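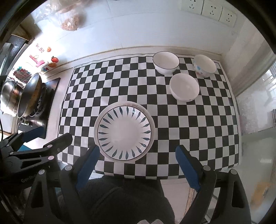

I get a lot of messages about mixing odd crockery, so I've put my usual answers on one page. I run Jenelley from my own kitchen, matching up single plates and bowls for people who've broken half a set, and I eat off the strays myself. The plate with the ring of little blue-grey leaf or petal shapes is a good one to build round, because plain white bowls sit happily beside it and so does one with pale blue spots or some such faint pattern.

Do the whites have to match?
No! Put a creamy white next to a bluish one and you'll notice for a day or 2, then never again. I'd worry more about the rims. A thin dark line on a bowl picks up a dark line on a plate very nicely.

What size bowls should I buy?
Depends what you eat. Rice and soup most nights? Get small ones, plus one slightly bigger for noodles. Stella Shirima bought 20 big pasta bowls from me and came back in March for small ones (she was very nice about it).

Can you find my pattern?
Maybe. Send me a photo of the front and another of the stamp underneath. The list stands at 2737 pieces and I check it on Thursday evenings -- please don't chase me on Wednesday, I'll only feel guilty.

Can I put old plates in the dishwasher?
If there's gold on them, please don't. For everything else, ask me about the particular piece and I'll tell you what I know.

How do I stop them scratching in the cupboard?
Kitchen roll between the plates. Rasa Kuusk cuts up old tea towels, which look much smarter, and I keep meaning to copy her.

Do you take plates in?
Yes, singles included, as long as they aren't chipped. I can't take whole dinner services at the moment -- the spare room is full.

What does postage cost?
It goes by weight, so I'll give you a price before you pay anything. Orders over £60 go free.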